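Drosow Church Giving Software – Set-up Guide
Section 4: Setting up missionary support accounts
By Efe Eze
February
14 shares | 2 comments

Read section 3 first if you haven't. You need the general fund and at least one bank account in Drosow before any of this works.

Who this is for: whoever keeps the giving records at a sending church. If your missionaries raise money through an agency and you only pass along one check a month, skip to 4.5.

4.1 Before you start

Have these on the desk:
- the signed support agreement for each missionary or family
- their monthly target and start date
- the list of pledges, paper or spreadsheet
- your admin login (the read-only one won't show the Funds menu)

Caution: Do not set up support accounts while someone else is posting Sunday's offering. The batch locks and you'll both be stuck until it times out.

4.2 Create the account

1. Log in. Go to Funds > New > Designated.
2. Type the family name first, then the field. Example: Matheson – West Africa. Keep it short, it prints on the giving statement.
3. Under Type pick Missionary Support. Not Missions General. Different reports, and you can't switch later without moving every gift by hand.
4. Enter the monthly target. Whole dollars, no comma. 3012 will save, 3,012 gives you the red box.
5. Set the start date to the first of the month they begin raising, not the month they leave.
6. Save. Wait for the green bar before you click anyhting else.

Note: Married couples get one account. Two single workers on the same team get one each, even if they share a house.

4.3 Enter the pledges

1. Open the account. Click Pledges > Add.
2. Find the donor by last name. If they aren't in there, add them under People first and come back.
3. Amount, then how often. Monthly, quarterly, yearly or one time.
4. End date. Leave blank if they didn't give one. Don't guess.
5. Save and Add Another till the list is done.

Churches that pledge go in as Organization, not Person. Same screen, drop-down at top right. A church entered as a person gets a letter that starts "Dear First," and we have had calls.

Check the total at the bottom against your paper list. If the target is 840 and the pledges add up to 200, the bar shows red and stays red until it passes half. Normal. Go on.

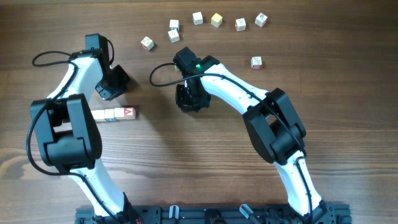 Caution: Deleting a pledge deletes its history too. If a donor stops giving, use End Pledge and put in the last month they gave.

4.4 Connect online giving

Drosow takes online gifts through Handero. Needs to be turned on once for the church, then once per account.

1. Settings > Online Giving > Handero > Connect. Sign in with the church's Handero login, not your own.
2. Go back to the support account and tick Show on giving page.
3. Write a line or two for donors. Plain text only.
4. For workers in sensitive countries tick Hide name. Do this BEFORE step 2 if there's any question. Once the page is public, search engines can pick it up fast and we can't pull it back.
5. Make a test gift of 2 dollars with a real card. Check that it lands in the right account, then refund it from the Handero side.

Note: Card fees come out of the gift unless the donor ticks the box to cover them. Tell your missionaries this up front. Their number will be a little under what the donors think they sent.

4.5 Monthly payout

1. Reports > Support > Month End. Pick the month.
2. Look down the Held column. Anything there is a gift with no account on it – usually a check with an unreadable memo line. Fix those first.
3. Click Approve. A second person has to approve too, with there own login.
4. Print or export. Send a copy to the missionary with the donor names so they can write thank-yous. Leave off anyone marked Anonymous, the export does not do it for you.

If you send through Ferov Transfer for overseas banks, use Export > Ferov format. Start it before 2 p.m. or it goes the next business day.

Furlough: don't close the account. Change Status to Home Assignment. Pledges keep running, statements keep going out, and the giving page swaps the field name for "on home assignment."

Next: Section 5, Short-term trip accounts

Drosow Help Desk – use the Contact link in your admin menu
© Drosow. All rights reserved.
Back to top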